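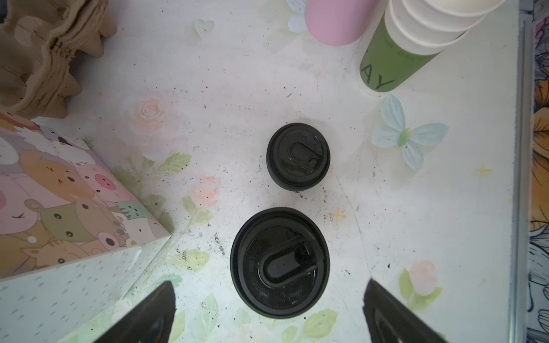
Kettle Wrist-View Grasp Module

Kettle is a software module that picks a grasp for a two-finger gripper from a single wrist camera view. It was developed at Plumska as part of a study on lidded cups and other round objects seen from directly above, and is now supplied as an installable package for labs that run their own arms.

Method

Most grasp planners score every candidate in the view and send the arm to the best one. With two similar objects close together, the top score can flip between them from one control step to the next, and the arm hesitates. Kettle holds its choice. Once the fingers are open on either side of a target, the module tracks the rim of that target only and treats any neighbor as an obstacle. The choice is released if the rim is lost for 10 consecutive steps.

Rim tracking does not depend on surface color. Glossy black plastic was used for much of the development work, as highlights tend to break up the edge. Printed tabletops were used as well -- flowers, butterflies and similar patterns produce false edges that a plain bench does not. Crumbs and small specks are ignored below a size threshold, which the user can set.

The module also reports the direction of the sip tab on a cup lid. This is used when a cup has to be set down facing a given way. It can be switched off for objects with no tab.

Results

The model was trained on 2,130 demonstrations recorded by Lefteris Stamatopoulos and Christos Tsakiris. Of these, 1,319 contain 2 or more lidded cups of different sizes. Training on the full set gave fewer target switches than training on single-cup recordings alone. The gain was largest when the smaller lid lay directly beyond the larger one. Clear lids remain a weak point, and we do not recommend the module for them.

Requirements

Wrist-mounted color camera, fixed focus
Parallel or angled two-finger gripper with position feedback
Hand-eye calibration file in Zestcombe format
Linux workstation with a supported graphics card

Supplied with the module

Trained weights, training code, calibration tool and the evaluation scripts used in the study. The demonstrations are licensed separately -- contact Stustden for terms.

Page last revised January 15, 2023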